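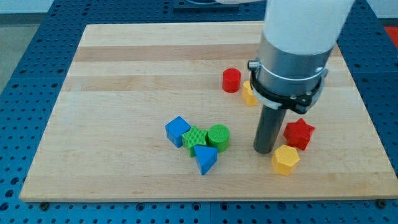
Figure 3. Small coloured blocks on a light-coloured wooden board.

4.2 Where the pieces go

Anyone who has borrowed a board game from a library knows the moment when the lid comes off and the bag of pieces turns out to be mostly bag. Our second question was how much this matters to borrowers, and whether the staff hours spent on checking returned games buy anything in return. The branch we studied had been checking every game by hand for years, on the strength of a laminated notice whose author has since retired.

Over the study period the branch recorded 727 loans of games and puzzles. Of these, 467 went through the full check on return, in which a staff member tips out the contents, compares them with the list inside the lid and initials a slip. A further 225 were weighed on a kitchen scale and passed if the weight matched the one pencilled on the box. The remainder came back through the after-hours chute, an experience few cardboard boxes survive with dignity, and are left out of the comparison below.

The two methods found missing pieces at much the same rate. Weighing was poor at noticing a single lost card and good at noticing a lost rule book, while the hand check showed the reverse pattern, apparently because staff looked so hard for small things that they forgot the large one. Weighing also objected to anything extra. Boxes failed for containing a hair tie, a raisin and, in one memorable case, the better part of another game.

Shape pieces deserve a paragraph of their own. Plain blocks of the general sort in Figure 3 were the least complained about of all the categories, even when the set was short. Borrowers seem to treat a collection of blocks as whatever number of blocks happens to be present. Jigsaws attracted the opposite feeling. A family that would shrug at a missing block would drive back across town on a Thursday evening to report a gap in the sky, and would want to talk about it at the desk.

We had expected complaints to follow the number of missing pieces. They followed the time already invested when the loss was discovered. A trading game missing its dice was returned with a polite note. A jigsaw missing one piece produced, on one occasion, a letter running to 12 paragraphs, the last of which was conciliatory.

Zuccaro, who ran the desk through December, kept a tin of orphaned pieces and invited borrowers to search it. The tin reunited very few pieces with their boxes, but people who had been through it rarely lodged a formal complaint afterwards. We can't separate the effect of the tin from the effect of being handed something to do, and the sample is too small to try. The branch has since bought a second tin.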